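学生社团版 Zelis 手持夹爪套件（左右一对）

适用对象：中学机器人社、大学兴趣小组、课程设计与毕业设计
供货方式：成对出售，左手一只，右手一只
器材整理：Cisiren 教具部
页面更新：2023年4月10日，星期一

各位带社团的老师、各位正在为选题发愁的同学，大家好。先说一句，这一页写得比较长，因为来问的人大多不是只想知道一个价钱，而是想弄明白：买回去以后，一个学期到底能做些什么，学生会不会用两周就放在柜子里了。我们自己也是从带社团开始做教具的，所以愿意把话说得细一点，您泡杯茶慢慢看就好。

Zelis 是一套拿在手里用的夹爪。学生用自己的手去做动作，夹爪跟着手走，把过程录下来，之后再拿这些记录去教机械臂。对社团来说，最大的好处是不必一开始就有机械臂！很多学校的机械臂只有一台，还锁在实验室里，排队排到学期末也轮不上几次。先用手持夹爪把任务想清楚、练熟、录好，等轮到用机械臂的那天，大家心里就有底了。

黑色外壳，黄色夹指，正面两枚圆形镜头并排，下方贴编号标签和二维码。外壳的弧度是照着学生的手改过几轮的，初中生握着也不会觉得太吃力，当然连续举上一节课，谁的胳膊都会酸，所以我们一直建议两个人一组轮换着来。
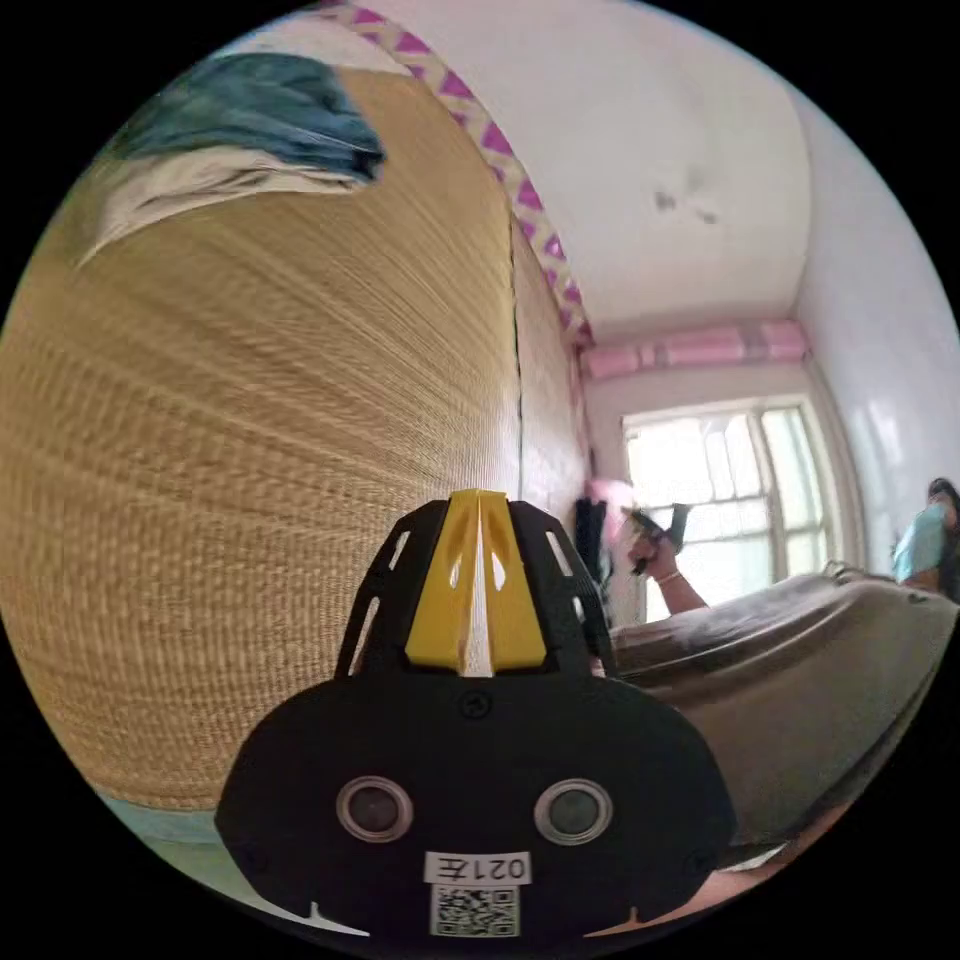
说到分组，Lindley 家务任务社是我们合作时间比较长的一个学生社团，他们的做法很值得借鉴。社团的题目定得很朴素，就是“收拾房间”：叠衣服、铺床、把散在各处的东西归位。刚开始有同学觉得这个题目不够威风，想去做搬运比赛那种场面大的项目，可是真正动手以后才发现，一件衣服比一块积木难对付多了。积木放在那里就是那个形状，衣服每拿起来一次都是新的样子，袖子往哪边垂，裤腿会不会拧住，全要临时判断。

他们把这个题目拆成了3个阶段，我们原样抄在下面，您可以照着用，也可以按自己学校的课时改：

第一阶段，只练手感。不录制，两人一组，拿毛巾和旧T恤反复夹起、放下。这一步千万别省，直接用手叠衣服和用夹爪叠衣服是两回事，指头一下子少了很多，得重新学。

第二阶段，左右配合。一只夹爪按住，另一只翻折。开始的时候两只手老是打架，慢慢就会形成默契，有的小组喜欢由一个人双手操作，有的小组喜欢两个人各拿一只，边做边喊口令，热闹得很。

第三阶段，正式录制并互评。每组交5段自己满意的记录，再由别的组来看，挑出动作犹豫、夹空、重来的地方，一起商量怎么改。

牛仔裤一般放在第三阶段。布料厚，口袋和裤脚都有好几层，夹的位置稍微偏一点，折出来就是歪的。
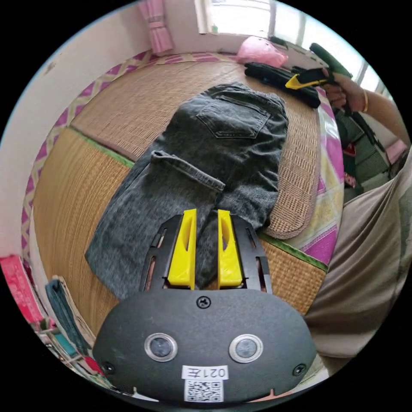
另外想多说几句场地。很多老师问是不是一定要有专门的工作台，真的不用。教室的课桌拼起来可以，活动室的地板可以，学生家里的床和草席也可以。倒不如说，场地多换几处更有意思，光线不一样，垫在下面的东西不一样，录出来的内容也丰富。我们只提醒两件事：一是靠窗的位置白天很亮，正式录之前先试录一小段，回看一下镜头里的东西清不清楚；二是席子、床单这类垫底的东西要先抚平，夹指比较薄，容易连着下面的布一起夹起来，这个毛病新手几乎都犯过（我们自己的同事也犯过，不好意思说是谁）。

再说说怎么编排一学期的活动。二月开学的学校，通常前面几周用来熟悉器材，中间留出整块时间做任务，期末办一次小展示。展示不必弄得很复杂，把各组的录制片段放一放，再让低年级的同学上来试着夹一夹袜子，气氛一下子就起来了。Joo 少年宫的兴趣班就是这样收尾的，家长也跟着排队试，最后时间不够用，只好延后散场。

套件内容

· Zelis 手持夹爪，左手1只、右手1只
· 备用黄色夹指3对
· 编号标签与二维码贴纸一套，出厂已贴好一份
· 腕带两条
· 外壳螺丝备件一小袋，附螺丝刀
· 社团活动手册一本，共46页，含任务卡和互评表

手册是我们花心思最多的部分。前半本讲器材的握法、检查和保管，后半本全是任务卡，从叠手帕到整理一床薄被，难度一点点往上加。任务卡留了空白处，欢迎学生自己添题目。之前有个小组添了一张“把袜子配成对”，我们觉得特别好，下一次印刷打算收进去。

使用与保管的小建议

每次活动前，先看一眼镜头上有没有指印，用软布轻轻擦就行，别用湿巾。夹指张合几下，听听有没有异响。

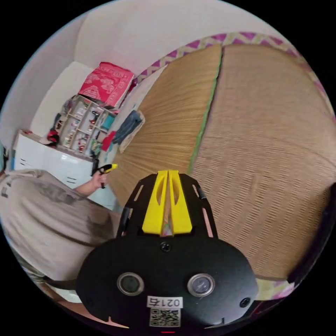
常被问到的事

没有编程基础能不能用？
能。前两个阶段完全不涉及编程，第三阶段的回看和互评也只需要会操作电脑。想往下做的小组，可以再和学校的信息课老师商量，把记录整理成数据，接到自己的项目里去。

一套够几个人用？
我们一般按四个人一组来配，两人操作，两人观察和记笔记，中途交换。人再多也不是不行，只是等的时间长了，后排的同学容易走神。

左右两只能不能分开买？
暂时不能。曾经试过单只供应，结果不少社团过了一个月又来补另一只，运费反倒多花了，所以现在统一成对发货。

夹指磨损了怎么办？
换上备件就好，拧松螺丝，取下旧的，装上新的，高年级同学自己就能完成。备件用完了可以单独补购，下单时请写清楚夹爪标签上的编号，我们好给您配对应批次的。

能不能参加比赛？
要看具体赛事的规则。有的学生项目展允许用手持设备采集，有的要求全程由机器完成，报名之前请务必把章程读完，拿不准的可以写信来，我们陪您一起看。

购买与试用

学校和社团可以先申请试用，借期三周，往返包装盒请保留好。申请时麻烦写上社团人数、年级和打算做的任务，写得随意些也没关系，我们就是想提前知道该给您配哪几张任务卡。正式采购支持分批付款，发票抬头请按学校全称填写。

寒暑假前后申请会比较集中，着急用的话请早一点来信。收到以后有任何用不顺手的地方，也请告诉我们，许多改动都是学生提出来的，比如现在的腕带长度，就是一位个子小小的同学比划着给我们看，我们才改短的。

分享 46　　评论 5　　收藏 3

相关产品
Zelis 备用夹指（黄色，成对）
Zelis 腕带替换装
Cisiren 社团任务卡·厨房篇
Cisiren 收纳箱（可放两套手持夹爪）

最近浏览
Lindley 家务任务社活动记录
Joo 少年宫兴趣班期末展示
夹爪镜头清洁方法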